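The Hour of the Kettle

In Lorkport the afternoon tea still has its own time, even if the ferry does not
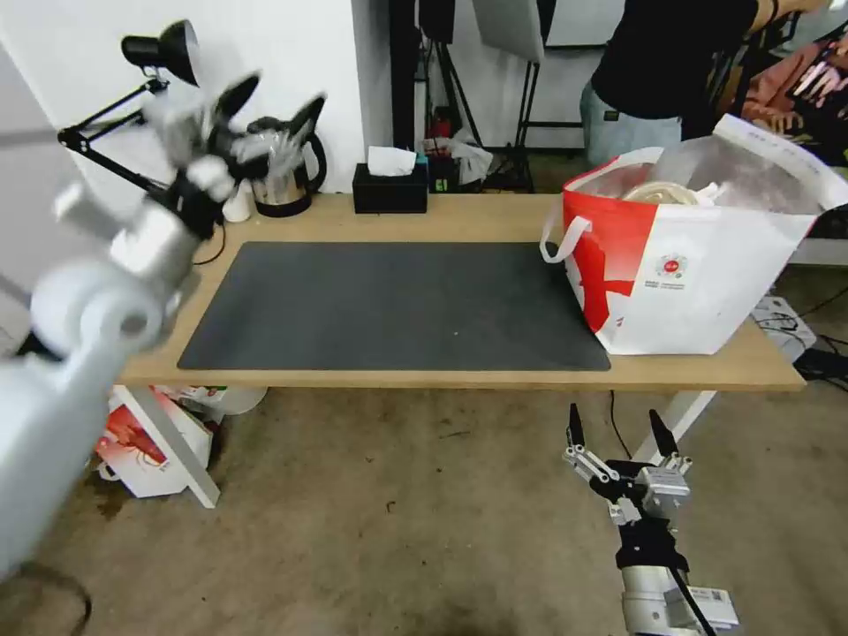 When I moved to Lorkport I did not understand why the town became silent at four. The hardware shop closed its door, the bus driver sat on the sea wall, and in the post office a small card was put on the counter with the word "Tea". I had a parcel in my arms. I stood there for 14 minutes, and I was quite angry.

Now I have lived here long enough that I put the card in my own window.

The habit is older than the harbor road. Urmila Malhotra has collected the stories of the town since she retired from teaching, and she believes it began with the women who packed fish. Their shift was broken in two by the tide, and between the halves they had time for one pot and not for going home. "So they drank it standing up," she told me. "The sitting came later, with the chairs." She laughed at this, but she also showed me a shift book from the packing house, where a line is drawn across every page in the same place. No work is written on that line.

The packing house is gone. In its building there is a tea merchant called Dumitrescu, and behind the counter I met Emilian Pană, who took over the business in May. He sells 149 kinds of tea. Most people in Lorkport buy the same two, a strong black one and a smoky black one, and he has stopped trying to change their minds. What he does argue about is water. The town water is hard, and he thinks it makes a good leaf taste flat. He lets it boil, waits a little, and pours from high up. I have tried this at home and I mostly made the table wet.

Not everybody keeps the hour in the same way. Mỹ Đoàn, who repairs nets and also bicycles, drinks green tea from a glass jar with a lid, and she adds water to the same leaves until evening. Her aunt, Nga Tiêu, finds this a lazy method. Nga uses a pot so small that it must be filled again and again, and she says that the filling is the visit. I sat with her one Sunday and we spoke very little. The third pouring was the best one, sweet and a bit like cut grass – I still think about it.

There are people who would like the hour to end. The ferry from Tredbridge now arrives at ten past four, and the visitors walk up the hill to find the doors shut. Wayne Clegg, who runs the ticket office, receives their complaints. He asked the shops to stay open in summer, and two of them agreed. The others offered to leave a pot outside for the passengers.

He was not pleased with this answer at first. But the pot is there, on a bench by the slipway, under a knitted cover that somebody washes. Last week I saw a man from the ferry pour a cup, look around for the place to pay, and then sit down.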